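4.2 Before handling cloth

1. Stop the arm and wait 2 seconds before reaching in.
2. Check both linkage screws. Replace any that turn by hand.
3. Lay one cloth on the table and clear away tools.

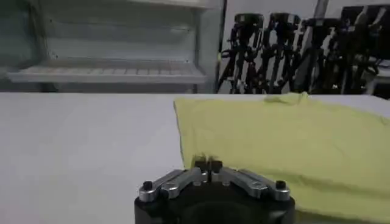
4. Set the closing speed to 30 percent or lower for all fabric jobs.
5. Run one open and close cycle with hands off the table.

Caution: Do not pull fabric from closed fingers. Use Release on the Skoder panel.

Note: Clean the finger pads every 14 days.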